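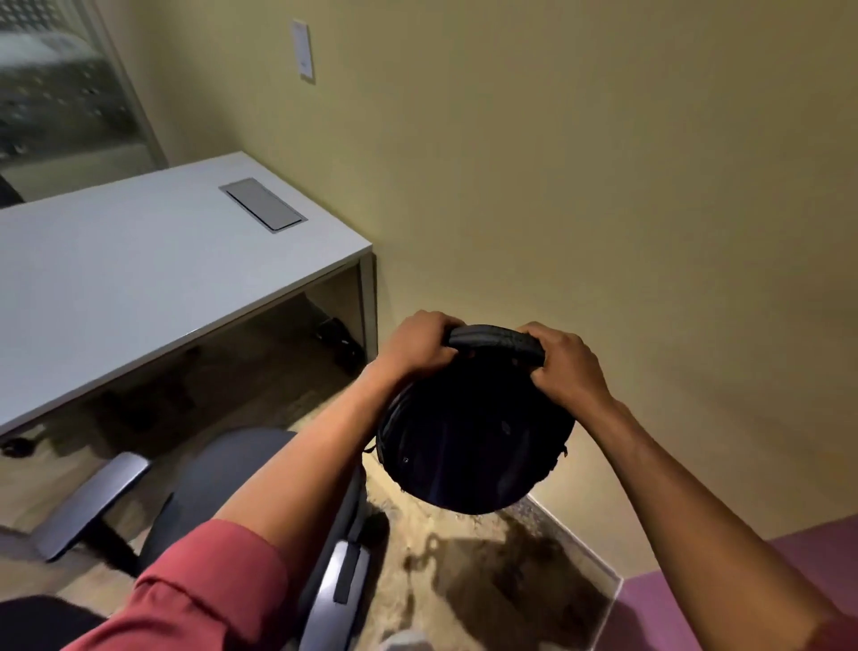 Who gets to hang up the bags?

I have a soft spot for the dull jobs in an office, probably because I did them for years before anyone paid me to write. Chairs, bags, bins, the meeting room that looks like a footy team slept in it. So when Plonport offered to let me follow its reset crew for a few shifts in March, I said yes before I'd looked up where it was.

Plonport rents out small offices and meeting rooms by the hour, 147 of them over three buildings. Every room gets a reset between bookings: chairs squared up, personal gear off the floor, desk cleared, door left open. It used to be run off a clipboard. Now it's run by a scheduling system called Kavport, and since last winter a couple of wheeled robots have been doing the corridor runs, hauling bins and linen and lost property down to the basement so that people don't have to.

The robots don't do the rooms themselves, and that surprised me. I'd pictured something gliding in and tucking the chairs under the desks. What the crew told me is that rooms are fiddly. A backpack is a floppy thing with straps that go everywhere, and an office chair rolls off the moment you nudge it, usually on the wrong angle. People sort that out without thinking - you grab the handle, you find a hook, you're done - and a machine has to be taught every bit of it.

Uchenna Dauda has been on the crew for five years and remembers the clipboard with no affection at all. "You'd walk to the far end of the second floor and the room would still be full of people," she told me. "Then you'd walk back. Then you'd do it again!" Kavport knows when a room has emptied, so the pointless walking has mostly gone. On her old roster she'd finish with feet like bricks, and these days she has enough left in her to take the dog out after tea.

But it isn't all good news, and she was quick to say so. The walking was also when she had a yarn. She knew the bookkeepers in the corner office and the fellow who always left his umbrella, and she'd stop for a minute because there was a minute to stop in. Now the next room pops up on her phone the second she closes the last one. On my second shift the crew got through 195 resets, and I don't think I heard anyone finish a story.

Junhao Tan, who builds the rosters, reckons the answer is slack. He's talked the managers into a setting that holds back the next job for a little while after a big room, and he'd like it on every room. He also fought to keep the lost property calls with the crew. The system wanted anything left behind sent to the basement straight away, but half the time the owner has only gone for a coffee, and a person can usually tell. So a bag stays in the room, up off the floor, until someone on the crew decides otherwise.

I had a go at it myself, naturally. I was slow. I tucked a chair in with its arms jammed against the desk, hung a jacket on the door handle (wrong, apparently) and forgot to close the job on my phone, which meant Kavport sent somebody up to check whether I was all right.

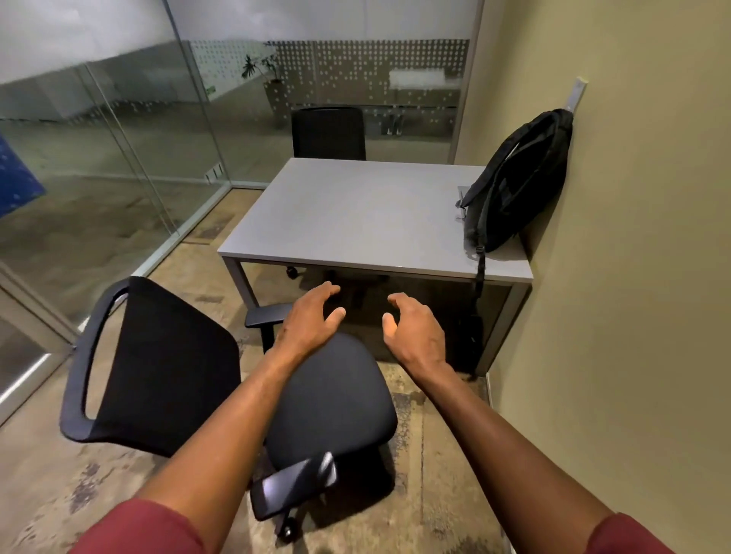 Sandro Zuccaro thinks I'm being too gentle about all this. Put a machine in the corridor, he told me over a sandwich, and sooner or later a manager starts asking why the people in the rooms can't keep up with it. He wants the pace written into the agreement, in numbers, before the next lot of gear arrives. He's not against the robots, mind you. He hated the bins more than anyone, and he'd hand over the vacuuming tomorrow.

The agreement comes up for renewal later this year, and the crew has already put in its list. Slack after every room is on it, and so is paid time to learn the new gear. Uchenna added a line asking for a proper tea break with the phones left in a drawer. When I left she was heading up to the second floor, phone buzzing in her pocket, and she stopped to ask the bookkeepers about their holiday anyway.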